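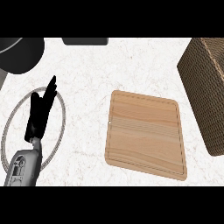
Figure 1. Simulated overhead view from the Worport countertop set: one arm of the two-arm model at a rope ring, with a cutting board and a woven basket to the right.

Worport Countertop Manipulation Set
Data card and usage notes
Release date: 2022-06-16

Summary

Worport is a set of rendered tabletop manipulation episodes intended for the training and testing of perception and control software. It is produced with the Storkbridge simulator and distributed with the Plavis reader library. The release contains 1206 episodes across 17 task families. All images are computer-rendered. No recordings from physical robots are included.

The set is maintained by the Nowicki Laboratory. It replaces the preview release issued in January, which should no longer be used for reported results. Episode numbers were reassigned between the two releases and do not correspond.

Intended use

The set is intended for the following kinds of work:

- training of policies that map overhead images and joint states to arm commands
- segmentation and pose estimation of household objects under partial occlusion
- testing of grasp and motion planners against recorded reference trajectories
- regression testing of data loaders and replay tools

It is not suitable for certifying the safety of a physical system. Contact forces in Storkbridge are approximated, and the behavior of cord, cloth and other soft items should not be taken as a measure of real material properties.

Contents of an episode

Each episode is stored in its own folder, which holds:

- overhead.mp4: the overhead color stream
- state.bin: joint positions, joint velocities and gripper opening for both arms
- action.bin: commanded targets, aligned to state.bin
- objects.json: object names, poses at each step and visibility flags
- task.txt: a one-sentence instruction in English

State and action records are always written for both arms, including steps in which only one is in view. Software that infers the number of active arms from the image alone will disagree with the state files in many episodes. The visibility flags in objects.json should be used for this purpose.

Image layout

Overhead images are padded with solid black bands at the top and bottom. The bands carry no information and should be removed before normalization statistics are computed. Plavis removes them by default. Users who read the video directly must apply the crop themselves, using the values in layout.json at the root of the release.

Objects near the border are often only partly visible. In Figure 1, for instance, the dark pan at upper left and the basket at the right both run out of view. Poses in objects.json refer to the full object model and may fall outside the visible area. Users training detectors should clip boxes to the padded crop, or filter on the visibility flag.

Soft objects

Rope rings are modeled as closed chains of short rigid links with a twisted-cord texture. The pose entry for a ring gives the position of every link in order. A gripper or forearm may cover a large part of a ring, as happens with the loop in Figure 1, and hidden links are still listed at their simulated positions. A per-link visibility array is supplied.

Splits

The validation split holds 300 episodes. The remainder form the training split. Lists of episode numbers are in splits/train.txt and splits/val.txt. Reported results should state the split used and whether the black bands were removed.

Loading

Install the reader and open the set by path:

pip install plavis
plavis check /data/worport
plavis replay /data/worport --episode 500

The check command compares file hashes with the manifest and reports any episode in which state and action records differ in length. The replay command requires a local Storkbridge installation.

Known issues

- Thin shadows beneath grippers are rendered at reduced strength. Estimating finger height from shadow alone is unreliable.
- Marble textures with strong veining produce false edges in some contour-based detectors.
- Replay of rope episodes may differ slightly between graphics drivers. The recorded state files are the reference.
- Some task instructions use "tray" and "pan" for the same object model. The name in objects.json takes precedence.

Versioning and corrections

Corrections are issued as numbered patches and recorded in CHANGES.txt. Published files are not altered in place. Reports of errors should include the episode number, the reader version and the output of plavis check.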